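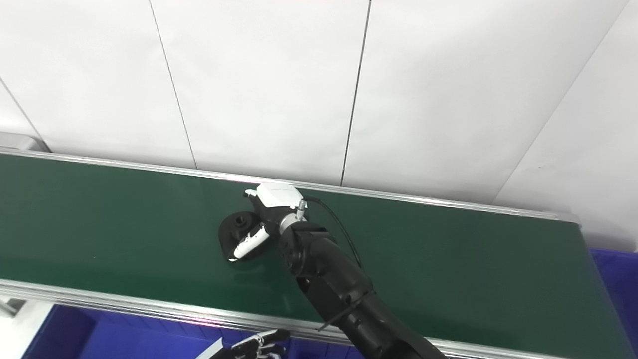 So the budget for the sorting cell is finally in, and I've been moving numbers around since breakfast! Flerus quoted us for a second conveyor with a 10 week wait, Brimham can do it in 3 but wants a deposit up front – ugh. I'm leaning Brimham.

What I forgot last time was all the small stuff. Bins, cables, spare fingertips, rail brackets (why are brackets so pricey?). I've put $500 aside for that and I bet it's gone by April. Next job is asking Stetero whether their service plan covers both arms or if we pay twice.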